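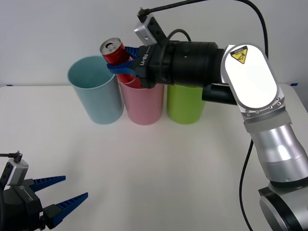 # Prarisel: new single, June dates and the record shop gig

**1/** Prarisel have a new single out on 6th January. It's called "Itden" and it's the first thing they've put out since the second album.

**2/** It was on the radio last night, in the last half hour of the late show. Three and a bit minutes, with a long intro that I expect will get trimmed for daytime. Drums are much louder than on the album. No keyboards that I could hear.

**3/** The B-side is a live version of "Gralten" from the last tour. Same recording that went out to the mailing list, so if you're signed up you've got it already. The 7-inch is limited to 191 copies and the band's own shop has sold out. Independent shops should still get a few.

**4/** Tour next. It's a short one in June, all small rooms. Tickets are £22 plus fees wherever you buy them. The Arnaud is the last night and the biggest venue of the lot. Under-16s need an adult with them at that one, so check before you book.

**5/** Support hasn't been announced. The poster has a blank line under the band's name on every date, so I assume it'll be someone local each night, as it was last time.
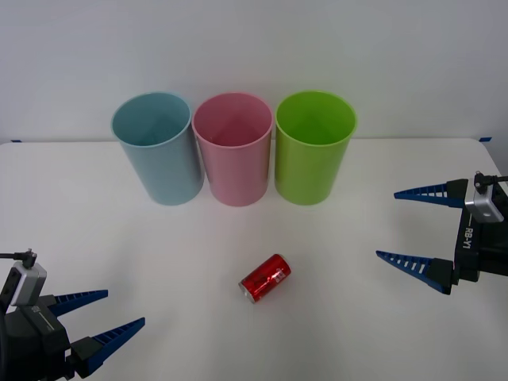 **6/** They're also doing an afternoon set in the basement at Gralten Records (the song is named after the shop, for anyone who's asked). Capacity down there is 96. Entry is by wristband, and you get a wristband by ordering the single from the counter. One per person. Online orders don't count.

**7/** I went to the one they did for the first album. It was four songs and then signing. The queue for the signing took longer than the set did. Doors were late as well, so don't book a tight train home.

**8/** On the chart: the last single got to 42 and dropped out the week after. This one has had over twice as many plays already, but the vinyl run is smaller, so I wouldn't like to guess. Midweeks should give some idea.

**9/** No word on a third album. The single's sleeve says "from the forthcoming" and then gives no title. I've asked the label and will add the answer to this thread if I get one.

**10/** Correction to post 4: the Arnaud is under-14s with an adult, and under-16s is the other dates. Sorry about that.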